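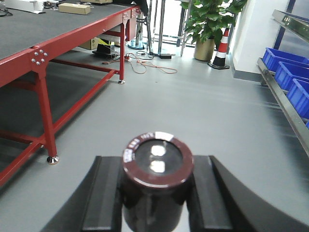 Goswood parts handling log

README, last updated 2025-05-15

Contents

This folder holds the arm logs and staff notes from the Fovdale repair shop, where a robot arm now does part of the picking and putting away of small cylindrical parts. It is meant for people planning shift work at the other sites. If you only want arm timings, use the picks table and skip the rest.

What is in it

picks – 4,000 rows, one per attempted pick, with start time, end time, part class and result.
handovers – 34 rows, one per shift change, typed up from the paper book.
notes – free text from the bench staff, lightly edited for spelling.
stills – wrist camera pictures, stored by shift. Not every pick has one.

How the work changed

Before November, whoever was on the bench fetched their own parts and put back what was left over. The arm now does the fetching for three part classes. Bench staff still do all testing and soldering, and they still fetch anything odd-shaped, with loose leads or over the weight limit.

Walking between bench and racks went down. Waiting went up in the first weeks, mostly at the start of the shift when everyone asked for parts at once. Requests can now be queued up to 60 minutes ahead and the notes complain about it less.

One job was added to each shift: the arm lead. This person clears stops, checks the bins and signs the handover book. It was first shared out informally and the same two people ended up doing it. It is now on the rota and paid at the bench rate plus allowance.

Result codes

ok – part released at the requested spot
drop – part left the fingers early
stop – arm halted by a person or by the Mimiveo controller
unk – log ended before release

Known problems

Small print on part tops often blurs in the wrist pictures. Don't use the stills to read part numbers; use the request field.
Times in handovers are rounded to the nearest five minutes.
The first 100 rows of picks came from the Lemaire test setup and have no shift field.
Staff could opt out of notes, and several did – quiet shifts in that table may not have been quiet.

Use

Internal planning only. The logs are not to be used for rating individual staff.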